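4.2 Tidying and shelving

Of the chores on our list, putting things away was the one every reviewer of the Cillgate proposal called easy. It accounts for 804 of our demonstrations and most of our bad temper. A person told to "put that back on the shelf" will find the shelf, move whatever is in the way and grumble. The policy trained on Altidier data managed the first of these in 8 trials out of 13, and has yet to learn grumbling.

Failures fell into 2 groups. In the first, the policy reached the right shelf and then pushed the object firmly against a box already there. In the second it chose the wrong shelf with great confidence, a habit also noted by Strobel and Vogler in their workshop study. Demonstrations were recorded with hand-held grippers in a shared, working room (Figure 3), as tidier rooms gave us tidier numbers and little else. 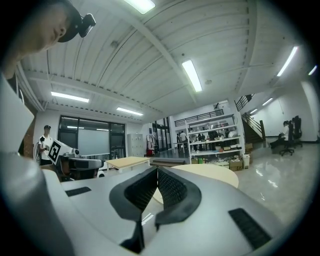 Figure 3. View from a hand-held gripper, with the two fingertip pads in the foreground and the stocked shelving unit beneath the balcony.

We would not yet trust the system with a stockroom. Janssen would not trust it with a sock drawer, and her objections are taken up in Section 5.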